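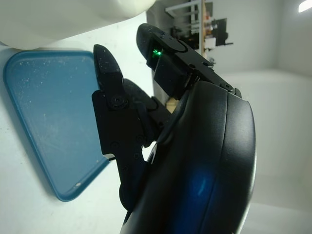
Sixteen bolts and a spare fingertip: Emerson Coutinho on the Bamden gripper kit

Emerson Coutinho has been running the Bamden kit at his shop, Serkico, since November, and he starts talking about it before I've found a chair. "Ask me about the fingertips first," he says. "They're my favorite part!"

So we start there. The tips are black and rounded, and they pick up dust like a sweater picks up cat hair. Coutinho wipes them down at the end of the day and swaps them when the grip gets vague. "You feel it in the numbers before you see it. Parts start landing a hair off in the tray, and I go get the spare."

The kit comes from Bundeo, costs $1087 without the arm, and goes together with 16 bolts. He had it picking from a shallow blue tray on his first evening. The setup guide was less of a pleasure. "Page four sends you to page nine, and page nine is about a different cable," he says, laughing. "I wrote to them and got a new page back. Great people."

What does he use it for? Small plastic clips, mostly, moved out of the tray and into a test fixture he bought from Tamura. A good run is 3000 picks. On his last one it dropped 115, nearly all of them clips lying flat against the rim — the hardest pick he gives it, and one he still does by hand when an order is in a hurry.

He likes that the linkage is out in the open, with screws he can reach. "I had the left finger apart on my lunch break and back on before my coffee was cold. I'm not a robot guy! I fixed bikes for years, and this feels like a bike."

Would he buy a second one? He already has the bench picked out. He'd like a softer pad for shiny parts first, and a longer cable, and he has told Bundeo so more than once.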